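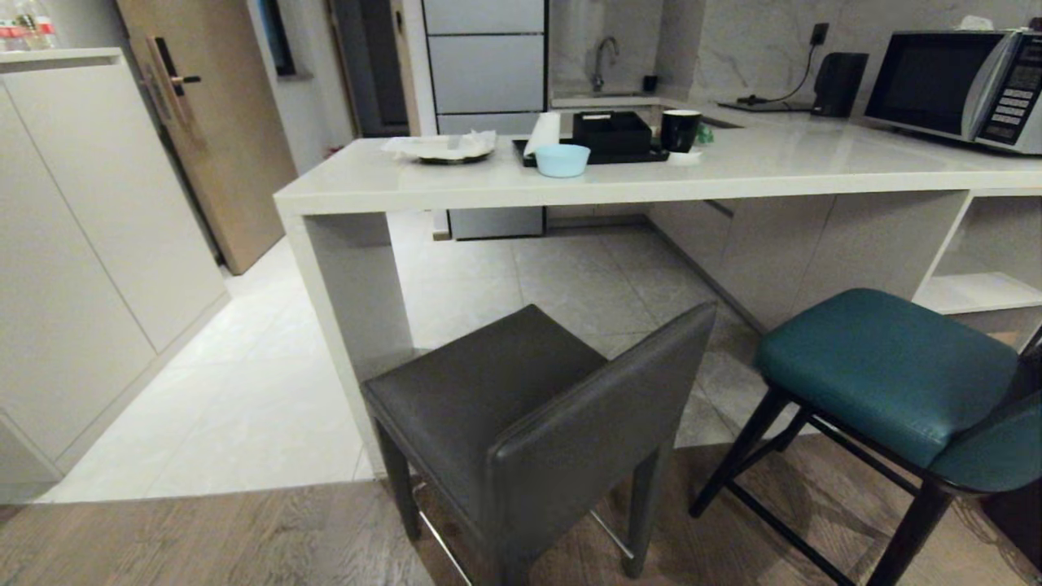

吧台和厨房台面连在一起，平时台上留哪些东西比较合适？

每天都会用到的留下，一个星期用不到一两次的收进柜子。水壶、微波炉、常用的杯子和纸巾一般值得占位置，其余的看各家习惯，台面至少空出一个人能放下盘子和胳膊的宽度。

发件人：Thư Doãn
收件列表：Storier 小户型居住交流
主题：Re: 吧台越收越乱，还有凳子的事

Tharushi 好，各位好：

上面那两句是从我们列表的常见问题页上抄下来的，当年那一条还是我写的，现在看着有点干巴巴。你的信我星期六早上就看到了，当时一边吃早饭一边想回，手上又是油又是面包屑，怕弄脏键盘就放下了，一放放到今晚，实在抱歉。你问的几件事我都有点话想说，可能会说得长，你泡杯茶慢慢看，不想看的部分跳过去就好。

先把你的原信引在这里，方便后来的朋友接上：

> Tharushi Roy 写道：
>
> 大家好，我搬进 Huanca 那栋楼快三个月了，厨房和客厅是打通的，中间一个白色的 L 形吧台。看房的时候我最喜欢的就是它，觉得以后可以在上面吃早饭、看书、包饺子，朋友来了围着坐，多好。
>
> 结果现在它成了全家的卸货台。进门放钥匙，放快递，放没吃完的点心，放超市小票。我每个周末收一次，收完大概能好看两天，到了星期三前后又回去了。我先生说干脆买个大一点的收纳盒，把东西都装进去，我总觉得那样只是把乱的东西换个地方。
>
> 另外三个具体的问题想请教：
>
> 一，微波炉放在吧台上，到底是放头上还是靠中间？我现在放中间，左右都不够用。
>
> 二，白台面怎么擦才不留一道一道的水印？灯一开特别明显。
>
> 三，吧台凳想再添一把，原来那款找不到了，两把不一样会不会很难看？我量了台面高度是 887 毫米，长边从墙角到头 1564 毫米，坐两个人够不够？
>
> 先谢谢各位。列表里的旧信我翻了一些，没翻到完全对得上的，如果有请告诉我是哪一封，我自己去看。
>
> Tharushi

先说卸货台这件事，这是大头。

你周末收一次、星期三又乱，我太熟悉了。我家也是 L 形的白台面，比你家的还要亮一点，短的那头对着门口的方向，人一进来，手里的东西自然就往那里一放。我以前每次都怪家里人，后来自己留心了几天，发现放得最多的人是我，买菜回来的袋子、拆了一半的纸包装、擦过杯子的纸，统统是我放的。所以那段时间我就闭嘴了，改成想办法。

我试过你先生说的那种大收纳盒。白色带盖，挺好看，用了一个多月，打开的时候里面有两副老花镜、一把不知道哪个门的钥匙、过期的优惠券，还有一颗已经发硬的姜。你的直觉是对的，盖子一盖就没有人再去想里面是什么。那个盒子现在在阳台上装花肥，倒是很称职。

后来管用的是托盘。一个平的、黑色的、没有盖子的长方形托盘，放在台子靠中间一点的位置。规矩只有一条：零碎东西要留在台上，就得在托盘的范围里，放不下了就得有一样离开。托盘没有边高，堆不起来，东西一歪就看见，看见了就会动手。纸巾盒放在托盘上，剩下的地方给小碗小碟之类。黑的托盘在白台面上界线清楚，连我公公都看得懂，他是从来不记规矩的人。

纸巾盒我多说一句。我现在用的是带盖的黑色那种，朋友说像个首饰箱，我觉得很好，抽一张出来下一张就站着，手湿的时候不用去掏。原来用的是透明亚克力的，剩多少看得清清楚楚，可是沾了油印也清清楚楚，用了没多久就送人了。备用的那包我图省事，常常就丢在微波炉附近，这个坏习惯你不要学。

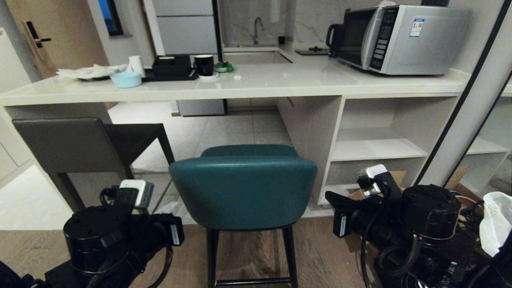 再说杯子。我们家每人只许有一个杯子常驻台面，下面要垫东西。我用的是白色的小碟子，原来是一套咖啡杯里的，杯子都碎光了，碟子还剩着，拿来垫马克杯刚刚好。我那只黑杯子喝茶喝咖啡都是它，杯底总有一圈，直接搁在白台面上，隔一夜就要用力擦，垫了碟子以后省事多了。你家如果有配不成套的小碟子千万别扔，垫杯子，放茶包，搁勺子，放剥下来的橘子皮，哪样都能用。

绿色的小东西算是我的私心。我妈妈以前总说台面上要有一点绿的，没有花就放颗青柠，没有青柠就放个绿碟子。我知道按道理它不算“每天都要用”，可是收拾台面要是收到只剩电器，早上走过去也怪没意思的。所以我给自己留了一个名额，你也可以给自己留一个，先说好是哪一样，别的就不要再往上加啦。

浅蓝色的小碗也是常年在外面的。早上放几颗坚果，晚上装一点葡萄，谁走过谁拿。碗要小，大了就会变成垃圾碗，我试过一个大沙拉碗，第二天里面就出现了电池。

然后是盘子和包装纸。点心拆开了，纸揉成一团留在盘子里，人就走了，这是我家到现在也没有解决的老问题。我试过在台子下面放个小垃圾桶，离脚近，倒是有用，可是凳子一拉出来就踢到，咣当一声，楼下邻居很快就来敲门了。现在的办法是每天晚饭以后我定一个 15 分钟的闹钟，全家人一起收，收到哪里算哪里，响了就停。头一个星期大家都拖拖拉拉，后来小的那个开始抢着按闹钟，就顺起来了。有客人的日子不收，第二天再说，日子也不是过给台面看的。

进门的钥匙和小票，我建议你不要让它们走到吧台。门边钉一个挂钩，再放一个巴掌大的浅碟，手一伸就到。你家门口离吧台有几步路？如果只有三四步，就一定要在这三四步之内截住它们，过了那个地方就拦不住了。

下面一条一条回你的具体问题。

第一，微波炉放头上，而且放在离坐人那一段最远的一头。我家就是放在右边尽头，左边整段空出来吃饭、切水果。放中间的毛病你已经尝到了，两边都成了半截，哪边都施展不开。要注意插座，线别横过台面，也要看看门往哪边开，开门那一侧前面得留出放碗的地方，端着一碗热汤转身找地方搁是很危险的。机器周围要留空隙，留多少请看你那台的说明书，每一款不一样，我就不乱讲了。

水壶我放在微波炉后面靠左一点，挨着里面墙上的插座，线从后面走，不碍事。缺点是去提壶的时候要伸一下手，我个子不高，刚开始有点别扭，后来就习惯从里面那一侧去拿了。家里有小孩的话，热水壶往里放比往外放让人安心得多，这一点麻烦我愿意受。另外水壶别放在吊柜正下方，蒸汽天天往上冒，柜门底边迟早会鼓起来，我以前租的房子就鼓过，退房的时候还被扣了一点钱，说起来到现在都心疼。

微波炉顶上请当作没有那块地方。我知道它又平又方，看起来就是给人放东西的，我自己也还是会顺手搁，搁完再骂自己一句。散热是一回事，另一回事是那里比台面高，眼睛不容易扫到，一包拆开的东西在上面能住很久。

第二，白台面的水印。我家的台面是亮面，灯一照什么都看得见，你说的那种一道一道我对着看了很多年。我的做法分两步：先用拧得很干的湿布，从里往外一个方向擦，别画圈；紧接着用干的细布再走一遍，也是同一个方向。水印多半是布太湿，擦完又让它自己慢慢干。油的地方单独处理，我用的是 Endimia 的那种中性清洁液，滴一点点在布上，不要直接倒在台面上，倒上去总是倒多，多了就要过好几遍清水，反倒更花。白醋我不敢推荐，不知道你家台面是什么料，有些石头怕酸，先问一下房东或者物业比较稳妥。

还有一个小地方容易忘，就是台面朝外的那条厚边。人坐在凳子上，膝盖、袖子、手掌都在蹭它，时间长了会发灰。我每次擦完上面，布翻个面，顺着边从头到尾拉一遍，几秒钟的事。坐人的那段下面是空的，台板底下也可以摸一摸，有小孩的人家会摸到惊喜，我摸到过贴纸和一块口香糖。

第三，凳子。887 毫米的高度，买之前请一定看清楚坐面高度，卖家写的“吧台凳”高矮差得很多，有些是给更高的酒吧台配的，你买回来腿就塞不进去了。座面到台板底下要留得下大腿，再能换个姿势才算舒服。如果凳子有扶手，扶手的最高处也要量，要是比台板底面高就推不进去，只能一直站在外面，占走道。我那把深灰色的就带矮矮的围背，背往前弯下来成了扶手，坐着是真舒服，看书能看一晚上，可是我买的时候完全没有想到扶手这回事，现在它就老老实实待在台子外面。

1564 毫米坐两个人，我觉得可以，前提是微波炉不在中间。你拿两把普通餐椅先摆一摆，两个人坐下来假装吃饭，胳膊肘打不打架当场就知道了，比看什么标准都准。两把凳子之间我自己喜欢留 14 厘米以上，再窄的话，里面的人下来时就要侧着身子蹭出去。

颜色不一样没有关系，真的！我家两把就不是一对。一把深灰皮面的，木腿；另一把是后来从 Fernus 旧货店搬回来的，蓝绿色皮垫，黑色木腿。刚摆上去的时候我心里也打鼓，过了两三天就顺眼了，现在客人来了还会挑，说我要坐绿的那把。要说有什么讲究，我觉得坐面高低差不多就行，高低差多了，两个人并排坐着说话，一个仰头一个低头，那才别扭。腿都是深色的也帮了忙，远看还是一家人。

挑旧凳子的时候请你蹲下来看，别光看皮面。我就吃过亏，在店里坐一坐觉得很稳，付了钱高高兴兴扛回家，翻过来才发现一颗螺丝是滑牙的。 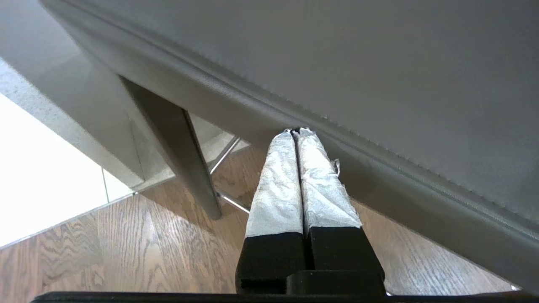
螺丝之外，脚踏的横杆也要用力踩一踩。我们家大人小孩都喜欢把整个身体的重量放在那根杆上借力往上坐，横杆两头的接口受的力比坐垫还大。我那把灰的是一根细细的镀铬横杆，镀铬的好擦，湿布抹过去再抹干就亮了，缺点是鞋底的黑印也显眼。木横杆不显脏，可是漆会被磨掉。两种我都有，谈不上谁更好，你就看自己愿意擦还是愿意补漆。

皮面底下和木架相接的那一圈，缝线里头很会藏饼干屑，坐垫边缘有卷边的更是这样。我每个月把凳子放倒在旧毛巾上，用软毛刷子顺着缝走一圈，再用吸尘器的小扁嘴吸一吸，顺便把底下的螺丝都拧一遍。有一年我偷懒没拧，我先生坐上去“吱”的一声，他脸都白了，从那以后他比我还积极。放倒的时候要两只手扶着，别让靠背先着地，皮面磕到地板接缝上会留一道印子，怎么揉都揉不平。

凳脚的毡垫也要一起看。木地板那边一定要有，毡垫磨薄了会夹沙子，比不贴还伤地板。我买的是自己剪的那种整张的，背面带胶，方的脚剪方的，圆的脚剪圆的，贴之前先用酒精棉把脚底擦一遍，干了再贴，能管半年。里面铺瓷砖的那一侧我们不放凳子，所以没有经验，哪位家里凳子放在瓷砖上的请补充。

差点忘了你问旧信的事。列表里有一封讲开放厨房台面的，题目我记得是“台子是用来吃饭的”，里面有人很仔细地讲了怎么给每样东西定位置，还画了一张草图，可惜附件现在打不开了。我问过管档案的朋友，她说等空下来找找旧硬盘，有消息我再发上来。

还有一件小事想反过来请教你和大家。我家吧台右半段下面是开放的白色搁架，左半段是空的放腿。搁架我一直用不好，放锅太矮，放书怕油，放篮子又觉得把好好的开放架堵死了。如果谁家也有这样的架子，请讲讲你们放什么，放了多久，有没有后悔。我最近在考虑放几只大碗和一摞隔热垫，正好离微波炉近，可是又怕落灰，每次用之前都得洗一遍，那就白放了。

Tharushi，你刚搬进去三个月，别着急。东西的位置要住着住着才定得下来，我家水壶就搬过四次家，有一阵子还住在冰箱旁边的地上，说出来都不好意思。先把微波炉挪到头上，弄个托盘试一个星期，凳子慢慢挑。等你挑好了写信来说一声，我很想知道你最后选了什么颜色。

祝好，也问候你先生，那个收纳盒如果他已经买了，可以装花肥。

Thư

又：刚才去看了一眼，我的杯子今晚就没有放在碟子上。我先去擦台面了。

--
Storier 小户型居住交流邮件列表
回信请尽量只引用需要的段落，谢谢配合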